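Notebook - handheld gripper demos, cloth pickup
5/27/21

Carrying on with the soft-object set. Goal for this week is to find out whether the policy does better when the demos include bad grasps that get fixed, or only clean ones. 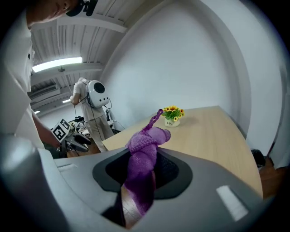

Split is the same as Masaru proposed on the whiteboard. Set A is clean demos only. Set B has the same number of demos, but in 10 of them the operator takes a poor grasp on purpose, lets go and grasps again. 38 demos per set. Purple knit cloth for both sets so we are not mixing in a fabric change. The sunflower pot stays out on the table as a fixed background object.

Notes from recording:

The knit is harder than the flat towels. It bunches when the fingers close and the width reading stays high, so the "closed" threshold we used for towels never triggers. Raised it for this set only. Teodor wants it stored per object in the Molimitz config, which I will do once the numbers settle.

Loose loops are a problem at release. In 4 demos of set A the cloth stayed hooked on a finger after opening and I threw those out and recorded them again. Left the same thing in for set B when the operator shook it free. Not sure that is a fair comparison - write it down in the results either way.

Tracking: one dropout, demo 3637, when the gripper was turned too far toward the wall. The trajectory jumps and then recovers. Cut the segment and kept the rest. Masaru thinks we should drop the whole demo. I would keep it until we see whether the training loss says anything.

Early result, from the small Tveit model only: trained on set A it reaches the cloth fine and then holds still if the first close misses. Trained on set B it opens and tries again, sometimes more than once when it already has a decent grip. So the retry shows up, but so does retrying for no reason. Need the full-size runs before saying more.

To do:
Start both full runs tonight, same seed
Move the width threshold into the config
Ask Teodor if the wrist camera crop is the same for both sets
Repeat with a flat towel, set B style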